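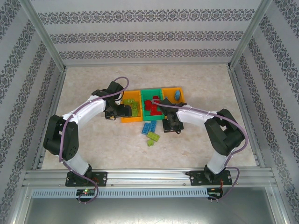

Light grey paper with dark damask or floral bands, on three walls.

Corey Rutherford
Thread on hanging wallpaper with a strong band in it. I've been papering houses in and around Feswood for a good while and I get asked the same things, so I'm putting the answers in one place.

Bands are harder than an all-over pattern. With small flowers you can be a few millimetres out and get away with it. With a dark band on a light ground, the eye runs straight along it and stops at the mistake.

Before you buy, read the label for two things: the repeat and the batch number. The repeat is how far it is from one point in the pattern to the next identical point. The batch tells you which rolls were printed together.

All your rolls need the same batch number. I did a landing in March where the customer had bought five rolls online and one turned out to be from a different run. Four said 444 and the odd one didn't. You couldn't see it on the table. On the wall the ground colour was plainly darker.

We used the odd roll inside a cupboard.

Order one roll more than the calculator says. Most calculators ignore the repeat or guess at it. If yours is 64 cm you can lose most of that on every drop. Brekell in the high street will take back unopened rolls if you kept the receipt, or they did the last time I asked.

Now the room. Ceilings are not level. The house I'm in now is some 100 years old and the ceiling drops by the width of my thumb between the window and the door. Put a horizontal band right up against that and you've drawn everyone a picture of the slope.

So don't start with a band at the top. Start with plain ground at the ceiling line and let the first band fall lower down, well clear of it. The uneven bit then gets lost in the plain part.

Mark a level line right round the room at the height you want a band to sit. Pencil, not biro. Biro comes through light paper, sometimes weeks later. Every length gets lined up to that mark and you trim whatever is left at the top and bottom.

First length goes up to a plumb line. I use a weight on a string. A laser is fine too. The corner of the room is not a plumb line, whatever it looks like.

Corners. Don't wrap a whole width round. Measure from your last edge into the corner at top, middle and bottom, take the biggest figure, add a centimetre, cut the length to that. Hang it, smooth the extra centimetre round, then drop a new plumb line and hang the offcut over it.

You will lose a sliver of pattern in the corner. With horizontal bands it hardly shows as long as the heights agree. With diagonal ones it's more noticeable and I'd put the worst corner behind the door if you get the choice.

On diagonals generally: lay two lengths side by side on the floor before you paste anything. Check which way up they go. I have seen a professional hang one upside down and I'm not going to say who it was. It was me.

Paste. I use Hamel ready-mixed for paste-the-wall papers and ordinary powder for the rest. Paste a bit wider than the length you're about to hang. Running dry at the edge is why seams lift.

If it's a paste-the-paper type, let every length soak for the same time. Paper stretches as it takes up the paste. Soak one for four minutes and the next for nine and your bands won't meet, even though you cut them perfectly. I write the time on the back of each one.

Wipe the paste off the ceiling and skirting as you go.

Someone asked about cost. The Ruravel I put in our front room wasn't cheap, but a firm quoted the customer next door 2,000 for a room of the same size with the same paper, so doing it yourself is worth a try if you have the patience. Start on a small wall.

Lining paper: yes, if the wall is patchy. Hang it sideways so the seams don't land under the top paper's seams. Leave it overnight.

Last one for now. Keep the offcuts and one label. Put them in an envelope with the room written on it and stick it in the loft. I'll do a separate thread on stairwells when I've finished the one I'm on.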